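Week 4 notes: where the examples come from

Hi all. A few of you asked for a written version of what I rambled through in the lab, so I've typed it up, tidied it a bit, and left in the tangents I think are worth having. Read it before you book your arm time, please, and bring a pencil. The reading is still the Kalogeropoulos chapter (you can skip the derivations on a first pass, I did).

So far in the course we've talked about the learning system as though the data simply turned up one morning. You got a folder, you got a loader, you plotted a loss curve and it went down and everyone was pleased. From now on you make the folder. I think it's the most interesting part of the whole course, and it is also the part where most projects quietly go wrong, so I'm going to spend far longer on it than the textbook does.

First, some words. An episode is one attempt at one task, from the moment you press record to the moment you press stop. In each episode we save what the cameras saw, where the joints were, and what the arms were told to do at each step. A demonstration is an episode where a person was driving. We'll only use demonstrations this term. A set is a bunch of episodes that share a task sentence, and the task sentence is the line of plain English you type in before you start. "Pick up the small wedge and put it in the tub" is a fine task sentence. "Test" is not. "Test 2 final" is really not, and I have a whole drive of those from last September that I can't use for anything.

Why people driving, and why so many episodes? The model we're training is a copier. It looks at the current picture and the current joint positions and asks what the driver would have done next. If every driver in the set always came in from the left, it will come in from the left, even when there's a glue gun in the way. If nobody ever missed and tried again, it has never seen what to do after a miss, and it'll close its fingers on air and carry on very confidently toward the tub with nothing in its hand. (You will see this. It's oddly charming the first time.)

That brings me to the thing I get asked most, which is whether the table should be cleared before recording. My answer is: not for this set. We did a clean-table set early on, with one part on bare wood, and the trained policy was lovely right up until somebody left a tool next to the part. Then it froze. So the main set is recorded on a table that looks like people work at it. Parts, tools, boxes, a tub with plastic bits in it, whatever belongs on a bench. Move things between episodes. Swap them. Turn them around.

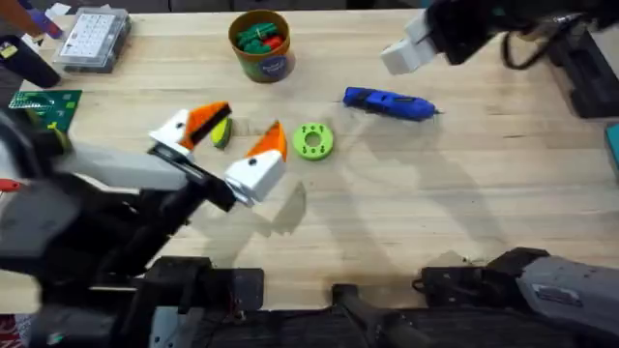
What I don't want is clutter that's the same every time. A model is very happy to learn that the part is always a hand's width from the blue thing, and then you've trained a blue-thing finder. Thanasis Konstantinidis, who ran the lab section before me, used to call these "furniture cheats" and I've never found a better name. The way to check for them is cheap: take your trained policy, move every object except the target, and run it again. If it goes off to the old spot, you've got a furniture cheat and you need more variety in the set.

Okay, the driving itself. Get comfortable before you record anything. Do a handful of throwaway runs with recording off, until you've stopped thinking about your hands. New drivers tend to do a sort of stop-and-stare: they move, they freeze while they work out the next bit, they move again. The copier learns the freezing too! From its point of view the picture isn't changing and the right action is "stay put", so it stays put, and now the picture still isn't changing. You can guess the rest. If you need to think, think before you press record.

Small parts deserve their own paragraph. With a small wedge or a clip you have very little room between "nicely between the fingers" and "pushed along the table", so slow down for the last stretch, line up, and then close. Don't snap the grip shut while the arm is still traveling. And vary how the part is lying. A wedge on its side is a different problem from a wedge on its flat face, and we want both of them. Rings and discs are different again — you can take them across the outside, or put one finger through the hole, and either is fine, but pick one way per task sentence. If half your episodes do it one way and half do the other, a simple model will try to average them, and the average of those two grasps is a poke.

With two arms on one table, decide beforehand what the second arm is doing. "Nothing" is an allowed answer, but then it should do nothing from a few different resting places, or you've made yourself another piece of furniture. If it's helping, say so in the task sentence. And leave enough space between the arms that you aren't spending your attention on avoiding a crash. The stop button goes where your elbow can reach it.

Now, mistakes. People always want to delete them. There are two kinds and I treat them differently.

The kind you keep: you went for the part, it slipped, you backed off, came around and got it. Great, keep it, mark it "recovered". Those episodes are worth more to me than the smooth ones.

The kind you toss: you sneezed, you drove into the tub, you forgot which part you were after, your phone rang, someone's hand came in to straighten things up halfway through. Mark it "bad" and move on. Don't erase it from the disk. We filter on the mark later, and a gap in the episode numbers breaks the Hendau import script (yes, still).

Please don't stage the recoveries, by the way. I had a student who read my notes very faithfully and dropped the part on purpose every third time. The policy learned to drop the part. It was my fault for how I'd written it, so I'm writing it differently this time: don't aim for mistakes, only keep the honest ones.

How many episodes? For the course project I want 400 good ones per team, across the two task sentences you've been given. The old number was 500, but the extra hundred were always recorded in a panic the night before and you could tell. Spread them over several sessions and swap drivers. Everyone drives a little differently and a set with only one pair of hands in it picks up that person's habits. Morning light and evening light look different on that table too, so don't all book the same slot. Sunday is usually free if you don't mind the building being chilly.

A word on labels. Each episode gets a task sentence, a driver code, a mark (good, recovered, bad) and a notes line. The notes line can be blank but I'd love it if it weren't. "Part started under left arm" takes a few seconds to type and has saved me whole afternoons. Use the same word for the same object all the way through. If your team says "ring" then it's a ring forever, and it doesn't turn into "disc" when somebody else takes over the keyboard. Write your word list on paper and tape it up by the screen.

Looking at what you've got: after every session, somebody on the team sits down and watches a random handful at normal speed. All the way through, no skipping. You're looking for cameras that got bumped, recordings that start late or stop before the part is let go, and the wrong task sentence left over from the last team. Last year's Destwood project lost 82 episodes to a camera that had tipped down a little further every session, and no single recording looked wrong. You only saw it when you put the first and the last side by side. So put the first and the last side by side.

Upload goes through Droto as before. Same login, same folder layout, and let it finish before you close the lid of your laptop.

For next time, then. Each team brings:

one sheet of paper with your two task sentences and your word list
a rough sketch of the table, with the places where the target part is going to start (spread them out, and use the corners if the arm can get there)
a session plan that says who drives when
one short recording, good or bad, that you'd like the rest of us to pick apart

If you're stuck on the sketch, come find me before lab. I'm usually in with the arms from 4 in the afternoon, and I'm happy to sit next to you for a first session if driving makes you nervous. It made me nervous too. Teams that still need a second arm slot, put your name on the sheet by the door.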